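Hardware Service, Unit 7: Inside the Case
Handout for the bench session. Instructor: Ustyna Pasichnyk, Prulville evening program

Bring this to the bench. Last August 11 copies were left on the bus, in the cafeteria and, in one case, inside a computer that was then screwed shut. It is still there as far as I know, and is probably the best-documented machine in Prulville.

7.1 Before you open anything

Shut down, pull the power cord, hold the power button in for a few seconds. Touch bare metal on the case. If you bought a wrist strap, wear it on your wrist and clip the other end to the case. I mention the other end for a reason.

Sleeves up, rings off. Screws go in the tray in the order they came out. A coffee mug is not a tray.

7.2 Finding your way around

Textbook drawings show a desktop case with nothing in it but the part being discussed. Your case will have everything in it at once, most of it cable. Give yourself a full minute to look before your hands go in.
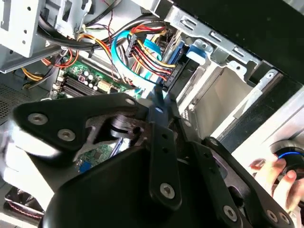

Start from the motherboard, the largest board in there, and work outward. The memory slots are the easy landmark: long, narrow, parallel, usually black or some cheerful color meant to tell you which ones are paired. The little upright cans nearby are capacitors. Leave them alone and they will leave you alone.

Drive bays are the metal cages. From them you can trace the data cables back to the board. SATA cables are thin and flat at the connector, and they come in whatever color the factory had that week, so please stop writing "the red one" in your lab reports. Write which port it goes to.

When a cable is in your way, move it aside before you unplug it. If you must unplug it, pull on the connector. The cable is attached to the connector by optimism.

7.3 Memory

Open the clips at the ends of the slot (some boards have only one that moves). The module comes up and you lift it straight out by its edges. Going back in, line up the notch first. If it doesn't fit, turn it around. If it still doesn't fit, it is the wrong generation of memory, and leaning on it will not update it.

Our old Kobori trainer board cost the department 1,910 and was retired by somebody who leaned.

7.4 Where parts go when they are out

Every part has a place, and the place is never the edge of the bench. Modules go into slots or sleeves. Processors stay in a holder with the contact side protected. Do not stack processors. They look stackable. 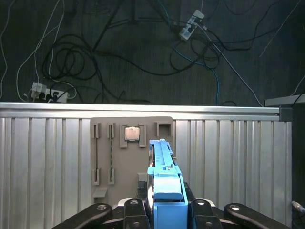
Fig. 7.2. Parts board with slot fixtures and a raised processor holder, mounted on ribbed aluminum panels.

7.5 To hand in

One page, typed, 28 lines at most. Sketch your case layout, label the memory slots and trace one data cable from end to end. Note anything you removed and where you put it down.

Read the Gudulow chapter on connectors before the next session. The Jultutex leaflet on static is optional, though the people who skip it tend to be the ones I end up lending a strap to.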